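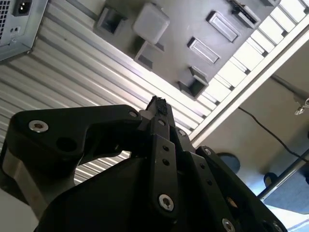 October, afternoon

Shelf bay by the back wall. Went through the power supplies and the metalwork that has been piling up since the move from Zamora.

The gray supply stays out for now. It has the three-pin inlet, and none of the cords in the Jullus box would seat in it, so I looked through the drawer under the bench and found 4 that might. Two have cracked jackets and went in the scrap bin. The other two are taped together and labeled. Rakiya wants the fan side brushed out before anyone plugs it in. I agree. The vent holes are small and square and a cotton swab doesn't get through them, use the soft brush and the vacuum on low.

Label on the shelf says 600 W. I don't know which supply that label was meant for. It was on the shelf edge before we put anything there. Ignore it and go by the plate on the unit, and if there is no plate, the unit goes in the "check first" crate.

Ribbed sheet: Eun-seong asked if we could use it as a backing for the new cable rack. Measured one offcut at 187 mm across the ribs, which is too narrow for the Steltwood brackets unless we drill through a ridge. Tried that on a scrap. The bit walks off the ridge every time. Center punch first, or drill from the back where the valley gives it somewhere to sit. Second hole from the back came out clean. Deburr both sides, I have a cut on my thumb from the first one.

Leave clearance behind anything with a vent. I would say around 37 mm and more if we can get it. With the supplies pushed up against the sheet last spring the shelf got warm enough to soften the label glue, and the labels ended up on the floor.

Bolts. The socket heads are mixed again, metric and inch in the same tray. Sorted the metric half by length. Inch half not done. The good hex keys are back in the Rorelel pouch on the hook, please return them there and not to the tray.

Still open:
Cord test for the gray supply (Rakiya has the meter)
Ask Steltwood if the brackets come in a wider slot
Rest of the inch bolts
Second strip of felt for the shelf edge, the first one is coming loose at the corner

Eun-seong is cutting the next piece of sheet after lunch tomorrow. I told him to wait on the holes until the bracket question is answered.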